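Catalog > Workroom Supplies > Cutting > Flendside Cutting Mat 928

Flendside Cutting Mat 928

The 928 is a self-healing mat for fabric, felt, paper and light card. The core is a single rigid sheet with a softer cutting layer bonded to each face, so both faces can be used. Overall length is 928 mm. One face carries a metric grid and the other is plain. Grid lines are printed beneath the surface and do not wear off under a ruler.

Thickness is 2 mm at the core and 8 mm at the rubber feet, which clip on and can be moved to the face not in use. Two mats may be joined along the long edge with the Drumix strip (sold separately). The joint is level but should not be cut across.

Use with rotary blades up to 62 mm and with straight craft knives. Blades must be sharp. A dull blade drags the top layer and leaves a groove that will not close.

Store flat. Do not leave the mat in a closed vehicle or near a radiator. A warped mat can sometimes be recovered by laying it on a level floor under an even load overnight, but this is not covered by the warranty.
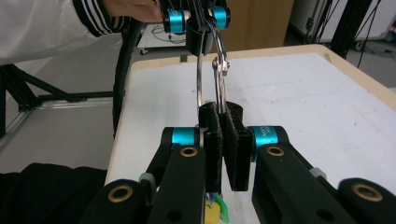 Clean with lukewarm water and a little dish soap. Lint is best lifted with a stiff brush worked along the cut lines. Solvents, including most adhesive removers, will cloud the surface.

The earlier Plineritz mat used a different foot, and its feet do not fit the 928. Replacement feet are supplied in packs of 8.

Trade orders: Joyce Lema, Tanui depot. Product sheet revised 19 February 2018.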